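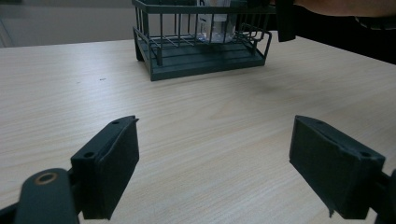 Fig. 1. Pale wooden tabletop with a fine grain. See section 2 on reading the surface.

Furniture Care and Repair, Unit 4: Clear finishes on wooden tables
Handout to go with the Thursday evening class
Tutor: Eoin Dolan. Workshop: Kieran Carroll.

1. What a finish does

Bare wood takes in water, grease and dirt. A finish slows this down. It also changes the colour, nearly always making the wood darker or more yellow. On pale woods such as ash, birch and maple the change is easy to see, so test on the underside first and leave it overnight before you decide.

For this unit we divide clear finishes into two groups. Penetrating finishes (oils, and oil mixed with a little wax) go into the top layer of the wood. Film finishes (varnish, lacquer, shellac) dry as a skin on top. Hardwax oils sit between the two and are treated as oils when it comes to repair.

2. Reading the surface

Before any work, look along the top with a lamp held low at one side. Do this with the grain and then across it. Note scratches, dull patches, rings and raised fibres, and mark them in chalk on your plan of the table, not on the table itself.

Grain lines running the full length of a board tell you which way to sand. Where boards have been joined, the grain may rise in opposite directions on either side of the joint. This matters if you use a scraper or a plane. It matters much less with abrasive paper.

A drop of water on the underside is a quick test. If it soaks in and darkens the wood, there is little or no finish left there. Remember that the underside is often left unfinished by the maker, so repeat the test in a corner of the top.

3. Testing for the type of finish

Rub a hidden spot with a cotton bud dipped in methylated spirit. Shellac will soften and go sticky. If nothing happens, try cellulose thinners on a fresh spot. Lacquer will soften. Most varnishes will not move with meths, but some older ones wrinkle under thinners. Write the result on your job sheet with the date.

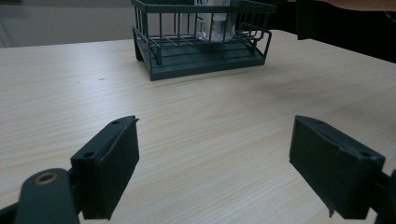 Clear the top fully before you start sanding and wipe it with a cloth wrung out in warm water. Let it dry. Any grit left behind will be dragged under the paper and leave scratches that only show once the oil goes on.

4. Sanding

Start with 120 grit if the old finish is thin. Go on to 180, then 240. Stop there for oil. A surface taken to 400 is smoother to the touch but takes up less oil, and we keep that grade for rubbing down between coats of varnish. Always sand along the grain, with a block on the flat parts.

5. Oiling

Put on a thin coat with a lint-free cloth. Wait 10 minutes and wipe off everything that has not gone in. Leave overnight. Most tabletops need three coats, and end grain may need 4.

Oily rags can catch fire by themselves. Lay them flat outdoors to dry or put them in the lidded metal bin by the door. Do not leave them bunched up on the bench.

For next week: bring your job sheet and one offcut sanded to 240. Read the Summont notes on shellac, pages 2 to 6.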